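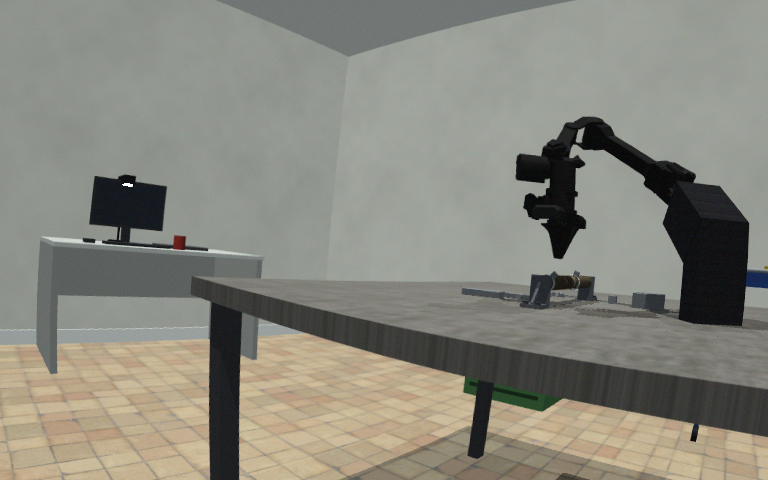
*Black robot arm on the big table, with the desk and monitor behind.*

# kinus-brand-kit

Hi! You've landed in the brand files for Kinus, the pickle and preserve company run by Kristýna Koubek out of the back half of the Velgate market building. I did the rebrand, I look after this folder, and if something in it is broken or named in a silly way, I'm the one to yell at.

It holds the logos, the label templates, the color files, the pattern tiles and a handful of text snippets for shops that stock the jars. It does not hold the website (separate repo, ask me) or the old green logo, which I've moved out entirely so it stops turning up on people's flyers.

We're on version 2 of the kit. If your files have a little fork next to the name, they're version 1 and you should swap them.

## What's in here

- `logo/` - the wordmark, the round stamp, and the skinny one for jar lids. Each comes as SVG, PDF and PNG.
- `labels/` - print templates for every jar size, with bleed and cut lines on their own layers.
- `color/` - swatch files plus a plain text list if you just want to copy and paste.
- `patterns/` - the repeating backgrounds, for wrapping paper, market banners and shelf strips.
- `drawings/` - Mererid Voyle's vegetables. Please read the bit about these further down before you touch them!
- `words/` - product blurbs, the short "about" paragraph and the long one.

## Which logo do I use?

Nine times out of ten, the wordmark. It's the one people recognize from the stall, and it holds up well when it's small. The round stamp is for places where you already know you're looking at Kinus, so the back of a jar, a tissue sticker, the corner of a receipt. Kristýna loves the stamp and would put it on everything (she had it on her oven mitts within a week of me sending the draft), but on a shelf from a few steps away it reads as a blob.

Leave some room around whichever one you pick. The height of the K on every side is plenty. If you're squeezing it tighter than that, you probably want the lid version, which was drawn for tight spots and has slightly fatter letters.

Please don't stretch it, tilt it, put a shadow behind it or set it on top of a photo of dill. I've seen all four and the dill one was mine.

## Colors

The main set is cream, brine (a grayish green), mustard and char, and then there's beet. Names match across all the swatch files, so `beet` in the Adobe file is the same beet as in the text list. Char is our black. It's a touch warm on screen and prints closer to neutral on the uncoated label stock, so don't panic when the proof comes back.

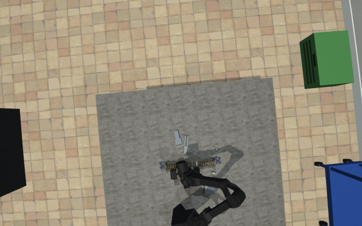
Beet is the color everybody wants more of, and I get it, it's the fun one! But the labels look best when it turns up now and then and the pale colors do most of the work. Go by the floor in the picture: mostly cream, sandy yellow and tan, with the muted salmon-pink tiles dropped in wherever, no two areas quite alike. Your eye finds the pink ones without any help. When I fill a banner or a shelf strip I keep beet to that kind of sprinkle and let cream carry the rest, and if I can't decide whether there's too much, there's too much. The one exception is the actual pickled beets, which get a full beet label because come on.

## Patterns

Everything in `patterns/` is a seamless tile. Drop it in as a pattern fill and scale it in whole steps; odd percentages give you hairline gaps on some printers, and Prothero (who print our labels) will send the job back. They're right to.

There's a file called `brine-dots-loose` and another called `brine-dots-tight`. Loose is for anything bigger than a tote bag. Tight is for jars and tags. I made a medium one too and then could never remember which was which, so I deleted it.

## Labels

The templates are built for the jars Kristýna buys now. The small one is the 12 oz jar, and its label wraps almost all the way around with a gap at the back so you can see what you're getting. Don't close that gap! It got a lot of love at the market and it's staying.

Fill in the fields on the `EDIT ME` layer and nothing else. Ingredients are set in Tollus Regular, which is the body typeface throughout, and if you don't have Tollus installed your software will quietly swap in something else and the lines will run off the edge. The font isn't in this folder. Our license covers Kinus staff and me, so if you're a shop or a co-packer, send me the text and I'll set it for you.

Export as PDF with the cut line layer hidden. Prothero add their own. Their minimum run is 400 labels, so it's worth waiting until two flavors are ready and sending them together.

## Mererid's drawings

The vegetables were drawn in ink by Mererid Voyle and scanned by me, and they are lovely, and they are hers. Kinus has the right to use them on packaging, signs, the website and anything promoting the preserves. Stockists can use them to promote Kinus products in their own shop. Anything else, like T-shirts, tea towels or a mural in your café, goes through Mererid first.

Don't recolor them outside the kit palette, and don't trace over them to "clean them up." The wobbly edges are the drawing. The cauliflower in particular has been "fixed" by a well-meaning print shop and it came out looking like a cloud with a tie.

## Using the words

Copy whatever you like out of `words/`. You can trim the blurbs, just keep the product name as written (it's "Sunday Relish," with both capitals) and don't add health claims. If you want something longer for a newsletter, Kristýna is happy to answer questions by email and she's a lot funnier than I am.

## Known problems

- The round stamp PNG at the smallest size looks fuzzy on older screens. Use the SVG if you can.
- `mustard` in the plain text list was off by a hair until November. If you copied it before then, grab it again.
- The tall jar template opens with a font warning even when Tollus is installed. Click through it, it's harmless, and I haven't found the cause.
- The combined PDF guide weighs 98 MB. I know! There's a `guide-small` next to it that's fine for anything on a screen.

## Asking for things

Open an issue or email me, and tell me where the thing is going and how big it'll be. "A logo for the window" leaves me guessing, while "white vinyl for the inside of a glass door, two feet wide" gets you a file the same afternoon. Rush jobs before a market day are okay if I hear by noon the day before.

New flavors come from Kristýna, so if you'd like to see a label for something that doesn't exist yet, take it up with her. I've been asking for pickled plums since the first meeting.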